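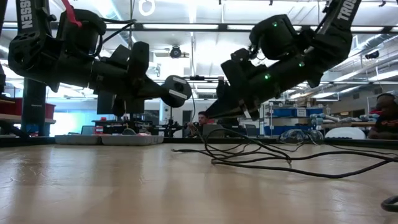
Page last changed: 30th January

Bench Skills, Week 2 – Tidying cables and hand tools
Handout to go with the practical. Bring it with you, there are no spares at the bench.

What we cover
Sorting a bench at the end of a job. Coiling and spooling thin cable. Putting tools back in a case so the next group can find them. Safety kit – where it goes, when it comes off.

Reading before the session: Kosunska, the chapter on storage, first half only. Skip the bit on rope. If you can't get hold of it the Pētersons booklet says much the same in fewer pages.

1. Before you touch anything
Look first. What is lying on the wood, what is still joined to something at the other end? A cable that runs off the side of the bench is not yours to pull until you have followed it. Go hand over hand, find the end, then decide.

Anything live gets switched off at the wall. Ask if unsure.
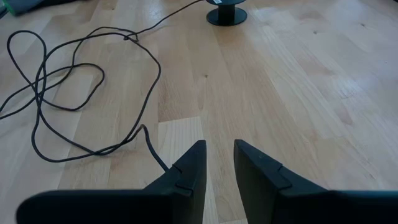 Then clear a strip down the middle of the bench, as wide as your forearm is long. You will need it for laying cable out straight. Crumbs, tape ends, clipped ties – all in the bin first, they get wound in otherwise and you find them agian next term.

2. Tools and the case
Stock number for the case is 1,346, write it on your sheet. Case open and flat while you work, shut only when every slot has been checked. Pliers go in closed. Same with cutters. 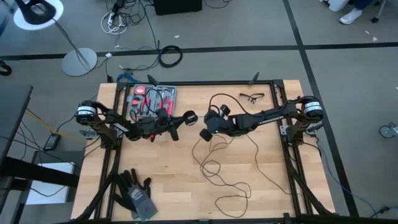 Most marks are lost on things left round the case and not on the tools themselves. Gloves put down anywhere, glasses at the far side of the table, tool back in any old slot. Look at the pliers with the red-and-black handles – middle compartment, easy to spot, good. But a cable looped across the inside of the case is a different matter, it catches on handles and stops the lid. Take it out and deal with it under section 3. Gloves laid together as a pair, glasses with the lenses up. Glasses stay on your face untill the last cut end is in the bin.

3. Cable
Undo the tangle before you wind. Find a loop that is free, open it out, work back from there. Do not tug. Longer than 40 cm goes on a spool, shorter gets a loose coil and one tie.

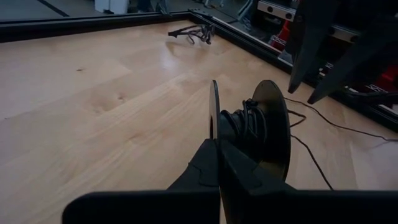 WINDING ON

Keep the spool still and bring the cable to it. Light tension, let the twist run out of the free end every few turns. Loose coils bulge past the rim and drop off in the drawer, so go back and redo them. Connector ends last, tucked in, never under the winding.

Thin black cable all looks alike once it's wound. Label both ends first. Use the Steltik labels, they come off clean. The Oltudine ones leave glue, do not use on anything we keep.

To hand in
Your sheet, with the case number on it
One spool, wound and labelled
A few lines on what you would do differently – 9 lines at most, pencil is fine

Sheets in the tray by the door before you leave. Late ones go to the office.

Next time: drawers, dividers, small parts. Wear something with sleeves that roll up.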